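Hekero fraction tiles: our class review

I bought a set of the Hekero fraction tiles in January, out of my own pocket I should add, and they have hardly been back in the cupboard! I teach a mixed class of seven to nine year olds, and fractions used to be the week everyone dreaded (me included).

What you get

There are 50 tiles in a zipped bag, from a whole down to twelfths, plus a thin booklet of starter games. The pieces are chunky and easy to pick up, and the fraction is printed on one side only - so you can flip them over and ask children to work out the size by comparing. I love this. My colleague Lộc Đinh borrowed them for one lesson and kept them for two weeks.

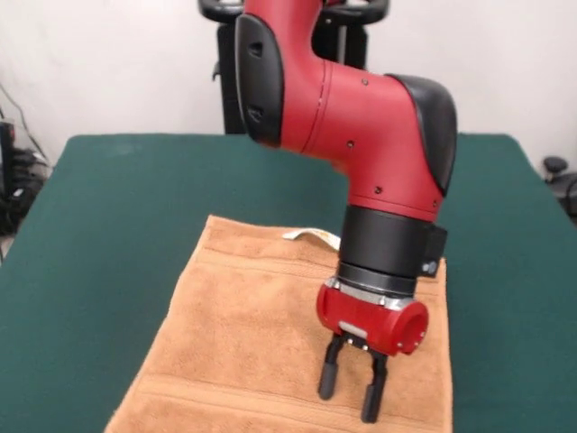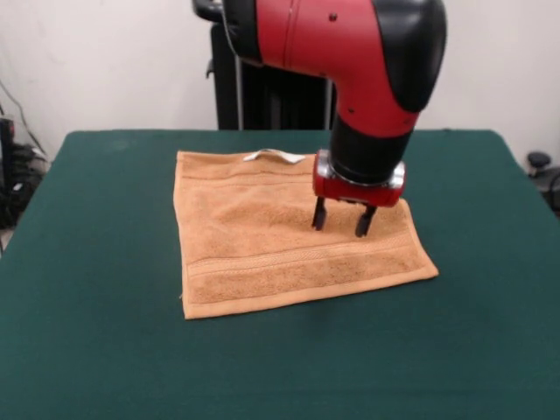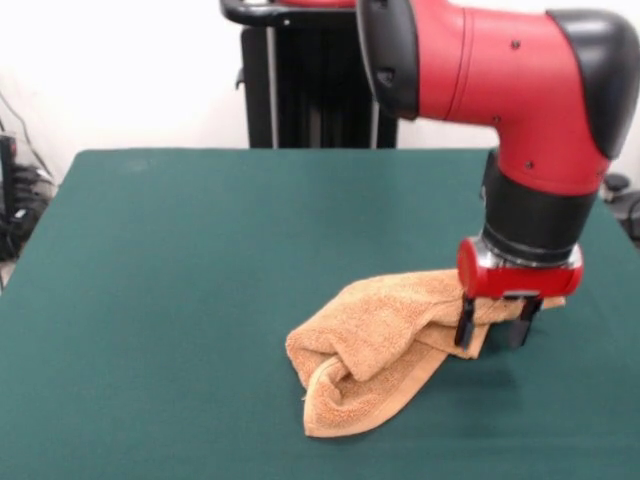
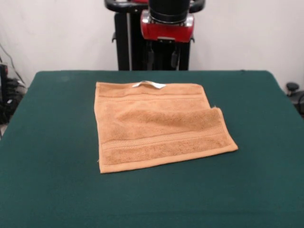
Towel on green felt.

How we use them

Our favourite is a game called Cover the Whole. Children work in pairs, roll a fraction dice and race to fill the whole tile exactly. For those who need a gentler start I take out everything smaller than a quarter, and for the quick ones I leave in the lot and ask them to write each turn as an addition. Kha Triệu, our teaching assistant, made some record sheets for it and the children fill them in without a grumble, even on a wet Friday.

The booklet has six games. Four are super, and the other two need rewriting for younger readers.

Any niggles?

The fifths and sixths are very close in colour, and under our classroom lights they do get mixed up. I put a dot of marker on the back of the sixths. The zip on the bag is also a bit feeble - ours live in an old ice cream tub now.

One set does a group of four nicely, but you would want more for a whole class. I've already asked for another two sets from next year's budget.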